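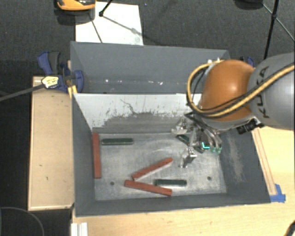 Grasp success drops for blocks lying against the bin wall. More data, or different data?

Asked 3 September 2025
Tags: bin picking, data collection, grasping, multi-finger hand

We are collecting grasp attempts for a learned picking policy. The arm is a KUKA with a multi-fingered hand, working over a metal bin with sloped walls. The objects are plain rectangular blocks in two colors, red-brown and dark green. A fixed camera records every attempt, and we log joint positions, fingertip readings and a success flag.

We have 3349 attempts so far. The policy does fine on blocks out on the open floor of the bin. It does badly on any block lying lengthwise along a side wall. It either closes too early or goes for the middle of the block as if the wall was not there.

I went through the log and only 224 attempts are on a block touching a wall. Our reset routine is to lift the blocks and drop them near the center, so I guess that explains the count.

Two things I would like to know:

Should I just keep running the same routine until there are enough wall cases, or place blocks by hand?

If I place them by hand, do I need to mark those attempts somehow?

The training code is Drevham with mostly default settings. I can post the config if it matters.

3 answers

Answer 1 (accepted)

Place them by hand. With your current reset, under 7 percent of attempts are wall cases, and you would be running for a long time to get a useful number.

What worked for us was splitting the session. Half the resets stay as they are. For the other half, put one block against a wall before the arm starts and leave the rest wherever they landed. Change which wall you use and the angle of the block, and include the corners. If you always set it parallel to the left wall the policy will learn the left wall.

Yes, mark them. Add one field to the log for how the reset was done. You will want it later when you work out the success rate, because a rate over mixed resets can't be compared with your old numbers. Keep a test set that is never used for training, with both kinds in it.

Check your failures too before you collect anything. If the controller stops an attempt when a finger touches the wall, and that attempt gets thrown out, then your 224 are mostly the easy ones. We lost a month of wall data on the Suvarna bin that way. Save the stopped attempts and label them as failures.

Comment from the asker: Checked. Contact stops were being dropped by the logging script. Fixed that today and will start on the split resets.

Answer 2

Agree with the above on logging. I would add that bins with sloped walls are harder than straight ones for this. A block resting partly up the slope is tilted, and if your action space only has the hand coming straight down with a rotation, no amount of data fixes it. Let the policy choose a tilt, even if it is only 2 or 3 fixed values.

Clamp the bin well and check its position against the camera at the start of each session. Ours crept a few millimeters over a week from the hand pushing on it. On open-floor grasps you don't notice. Next to a wall you do.

Answer 3

Have you tried simulation? We used Matholm back in 2020 and got a lot of grasps overnight. Don't remember the settings.

Comment on answer 3: Contact between fingers and a wall is the part Matholm did worst when I used it. Fine for pretraining, but I would still collect the real ones.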